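Gluing perception to motion: a small sort planner for two arms

Posted by Siiri, 29th February

I spent most of September trying to get two arms to share one table without waiting on each other all day, and I promised Gediminas Sakalauskas I'd write up what we ended up with. So this is the planner part of Onitz, our sorting stack. You'll need a working detector and a motion library that can check for collisions between arms. We use Skulby for the motion side, but anything similar will do.

Step 1: Give every object an owner

Start with the stupid version. Draw a line down the middle of the table in world coordinates, and let whichever arm is on the object's side own it. In Onitz this is the owner field in the task file, and it gets filled in once per detection pass (not every frame, please, I tried that and the arms kept changing their minds).

Trays get treated differently. They sit across the middle where both arms can reach, so a tray has no owner. It has a lock.

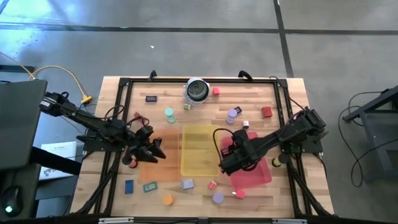
Why lock the tray and leave the rest of the middle zone open? Locking the whole zone is safe but slow, so we lock only the volume above one tray and let the collision checker handle everything else.

Step 2: Write the lock

Keep it boring! An arm asks for the lock right before its approach move and gives it back once the gripper is 70 mm above the tray rim. Put a timeout on it too. Ours is 4 seconds, and when it runs out the arm backs off to its hover pose and goes to the end of the queue.

If both arms ask on the same tick, the one with the shorter remaining path wins. Elīna Grigaitė wanted a coin flip there and we argued about it over lunch, but the path rule makes logs so much easier to replay.

Step 3: Merge the wrist detections

The overhead camera decides what exists. The wrist camera only gets to fix the pose of things already on the list, and maybe split one blob into two.
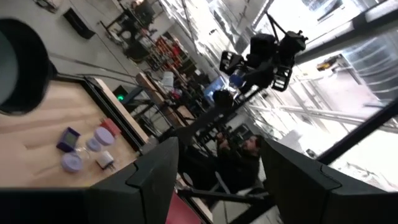 Merging is where I lost the most time, so go slow with this one. My first matcher used distance plus color, and it fell apart on neighbors of the same color. Two lavender discs touching each other, one larger than the other, is exactly the sort of pair it would happily fuse into a single long object with a grasp point right on the seam. Set split_by_outline to true and drop the color weight to 2, and let shape do the work. Also clip detections to the table polygon before matching! A wrist view takes in plenty of floor and ceiling, and you don't want pick targets over there.

Step 4: Run it dry

Turn on dry_run and feed it a recorded session. You should see each task go from queued to owned to locked to done. If a task bounces between owned and locked more than 6 times, your timeout is probably shorter than your approach move. Raise it a little and replay.

Once the replay looks sane, run at low speed with one arm, then both. Keep the log level on verbose for the first real run, because the lock messages are hidden otherwise and you'll be guessing.

The task file template is in the Onitz repo under planner. Frauke Pfeiffer is working on a version where ownership can change hands mid-task, and I'll post that separately when it stops crashing.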